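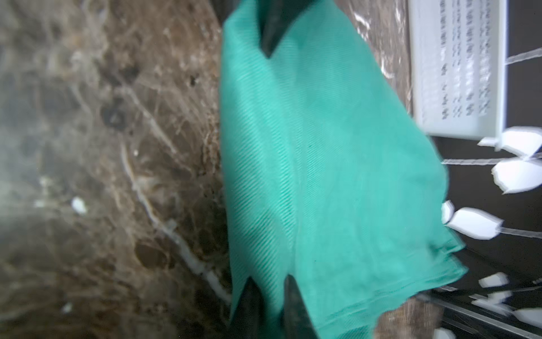 Hamann Household Fund
Second progress report: cloths and small linens, Plekulstead house
Jun 10, 2013

The grant agreement asks for a report at the halfway point, covering what has been spent, what has been done and whether the work is likely to meet its aims. The first two are easy to answer. On the third I am less confident than I was in the application, and I would sooner put that in writing now than in the final report.

Spending

The award was 3,636. Of this, 1,000 went on the first order of cloths from Erkex and the hire of the laundry room at Drurkby. The rest is uncommitted apart from the washing, which is invoiced monthly. I have not placed the second Erkex order and do not intend to until the points below are settled. The supplier offers a lower price on larger quantities, but a lower price on something we may not want is no saving.

The cloths

We proposed replacing the mixed collection of dusters, tea towels and cut-up sheets with one sort of cloth in one colour for all the hard surfaces in the house. The teal was chosen because it shows up well against the brown marble and is less likely to be left behind on it. I accept that part of the argument. A green cloth on brown stone is easy to spot from the doorway, and fewer have gone missing than under the old arrangement, though the old arrangement was so badly recorded that I would not lean on the comparison.

The fabric has a fine diagonal weave and creases readily. Erkex's leaflet says it "falls flat after washing". Ours do not. They come back bunched, and someone has to pull each one out and fold it by hand before it goes on the shelf. Folding was left out of the costings altogether. It takes 15 minutes at the end of a shift when it is done properly, and on busy days it is skipped.

The marble itself is a poor test of cleaning. It is so mottled and veined that a pale fleck may be dust or may be part of the stone, and two people looking at the same patch will give different answers. The scoring sheet in the application asked staff to mark surfaces as clean, fair or poor. I have stopped using it. The scores went up in the second month, but so did the number of sheets filled in all at once on the last day, and I do not think the rise means anything.

Sorting and collecting

Used cloths are meant to be collected at the end of each round and sent to Drurkby together. In practice they get dropped wherever the round finishes. 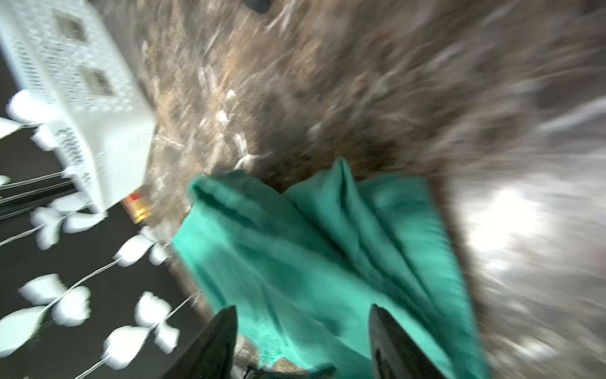

We have tried plastic baskets as collecting points. They are cheap, light and easy to wipe out, and I have no complaint about them as baskets. My doubt is whether having one nearby changes what people do. A cloth put down a yard from the basket still has to be picked up by somebody, and on my own rounds I have found plenty put down a yard away. Moving the baskets nearer the doors helped for over a week and then the habit slipped back.

Drurkby returns the washing on time but has twice sent us cloths belonging to another customer. These were a similar green and it took a while to notice. If we carry on with a single colour we shall need a mark or a stitched label, and that was not budgeted for either.

Against the targets

Nine rooms were to be changed over by this point. All 9 have the new cloths. Whether they are cleaner for it I cannot say from the evidence we have, and the application promised more than a change of cloth.

What I propose

That the second order is held until October. That folding time is written into the rota and paid for from the uncommitted money. That the scoring sheet is dropped for good, and one person checks the same three surfaces each week, at the same hour and in the same light. That we ask Erkex for a sample of the plain weave, which may come out of the wash flatter.

If the Fund would prefer the balance returned at that stage, the house can manage with the stock it has. Receipts for the first order and the Drurkby invoices to date are attached.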